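Vimstead Play Kitchen Tableware Set, 18 pieces – review
By Hiu-tung Tang
Filed under: Pretend play, October

Score: 15 out of 18 on our checklist

The Vimstead set is sold as a starter set of pretend tableware and food. Ours was bought at full price from Bielecka and came in a plain box with a cardboard divider. There is no storage bag. The box does not survive repeated opening, so plan on a bin with a lid.

Materials and finish

The dishes are molded plastic. Wall thickness is even on the larger pieces and a little thin on the cup, which flexes when squeezed at the rim. Mold lines are present but have been trimmed. I ran a cotton ball along every edge and it caught in one place only, under the cup handle. A few strokes with a nail file fixed that.

Colors are muted. The greens match each other well, and the pink is paler than the picture on the box. Surface marks from a metal spoon show up on the plate sooner than on anything else in the set.

Cleaning

The instructions call for hand washing in warm water. I followed them for the first month, then put the dishes through 2 cycles on the top rack. No warping that I could measure with a straightedge. The food pieces were kept out of the machine. Some of them are hollow and have a small seam, and water that gets in takes a long time to come out.

The colander is the piece that collects dirt. Play dough pushed into the holes has to be left to dry and then poked out with a toothpick. Rinsing it while soft makes the job longer.

Size

Dishes and food are not made to one scale. The plate is large enough for a real sandwich, while the fruit is small. Children in our test group did not seem to care. Adults who want a set to look right on a shelf may prefer the Ostudar range, where the proportions are closer, though the Ostudar plates are shallow and slide on a smooth table.

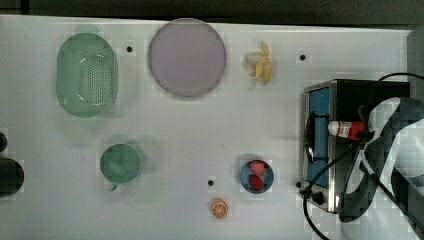 Stability is good for the price. The plate sits flat with no rocking. The cup tips when a heavy spoon is left standing in it – a wider base would have solved this. The small bowl stacks inside the colander for storage, and the cup goes beside it.

Replacement parts are sold singly through Wernance under part numbers starting at 146. Delivery on a second cup was slow but the color matched the first.

Pros: consistent color, easy to wipe down, spare pieces available
Cons: thin cup, no storage bag, hollow food pieces hold water

Points were lost for the cup base, the cup handle edge and the packaging. I would buy the set again for a classroom. For one child at home, the colander, a plate and a bowl bought singly would cover most of the same play.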